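Kit deux bras Maltari — retour après un été à l'atelier

Posté en octobre 2020, rubrique Outils et kits

Bon, on me demande mon avis par mail depuis des semaines alors je le mets ici une fois pour toutes. Vite fait, je relirai pas.

Le contexte : atelier partagé de Wonduvdale, kit acheté en juin, monté à deux avec Baiba Grigaitė qui soude mieux que moi. Le but, débarrasser une table après le repas. Les restes à la poubelle, la vaisselle dans le panier. Chez Maltari ils vendent ça comme un kit « domestique ». Faut le dire vite.

Le montage. Deux soirées pour la mécanique, correct. Les perçages tombent en face, la visserie est fournie en rab, rien à redire. La notice par contre, une cata : traduite n'importe comment, schéma de câblage inversé page 12 (gauche et droite échangées, on a cherché une soirée entière). Le rail, il faut le fixer sur un plan vraiment rigide. Sur tréteaux ça vibre, oubliez. On a fini sur la grosse table en bois et là plus de souci.

Les câbles — mon gros reproche. Trop longs d'un côté, trop courts de l'autre, et aucune gaine dans la boîte. Ça fait des boucles qui pendent près de la pince et un jour ou l'autre ça accroche. Prévoyez des colliers et 2 mètres de gaine tressée, c'est pas ruineux mais à ce prix là ça devrait être dedans.

Le logiciel c'est Virance, dans la version livrée. Installation pénible, ensuite stable. On guide les bras à la main, on enregistre, on rejoue, on corrige. J'ai fait dans les 300 essais depuis le début, j'ai un cahier plein. Si vous comptez brancher et regarder, passez votre chemin.
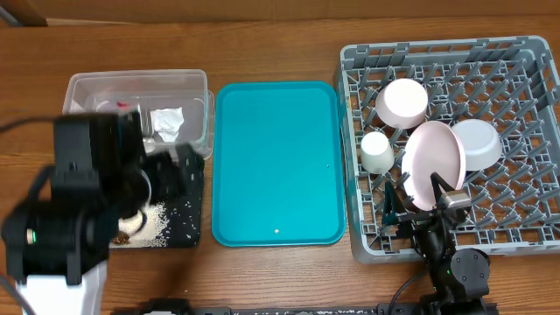 Pour la vaisselle, le panier de lave-vaisselle c'est le meilleur investissement de tout le projet. Récup, gratuit. Les picots tiennent les assiettes, et les bols on les pose à l'envers, ça pardonne beaucoup d'erreurs d'angle. Une assiette ovale c'est plus chiant qu'une ronde, elle part de travers entre les picots et la pince doit la reprendre plus bas. Pour les petites tasses, aller doucement, sinon elles basculent à la dépose.

Les miettes, alors là. Un plateau noir, des grains clairs dessus, ça se voit très bien à la caméra, donc je pensais que ce serait le plus facile. Ben non. Incliner un plateau au-dessus d'un bac sans en mettre partout, j'y ai passé plus de temps que sur tout le reste. Prenez un bac large, en plastique transparent de préférence, on voit ce qui est tombé dedans sans se pencher. Et gardez une balayette à portée.

La pince. Doigts d'origine trop lisses, sur de la faïence ça glisse. J'ai essayé des patins Kairys, collés au double face, nettement mieux. À changer quand ça s'encrasse, le gras de cuisine ça pardonne pas. Force de serrage réglable, je suis resté bas. Cassé une soucoupe quand même, ma faute, mauvais point de départ.

Bruit : supportable, on discute à côté. Un léger sifflement à l'arrêt sur le bras gauche, le SAV dit que c'est normal. Mouais. Ils répondent vite au moins.

Le prix, je vous laisse regarder, ça bouge tout le temps. Comptez 100 euros de plus pour les patins, la gaine, une multiprise correcte et deux trois serre-joints.

Les plus : mécanique propre, pièces détachées à l'unité, bras assez précis pour de la vaisselle ordinaire.
Les moins : notice, câbles, doigts d'origine, et le rail qui prend toute la largueur de la table.

Ma note 7/10. Baiba dit 6, rapport à la notice. Pour un atelier à plusieurs je le reprendrais sans trop hésiter, pour une cuisine d'appart non, trop encombrant et trop de réglages à refaire dès qu'on déplace un truc.

Pour ceux qui veulent mes fichiers de réglage : demandez en commentaire, je les mets en ligne dès que j'ai remis les noms au propre. La version des patins que j'ai prise c'est la mince, l'épaisse empèche la pince de fermer à fond.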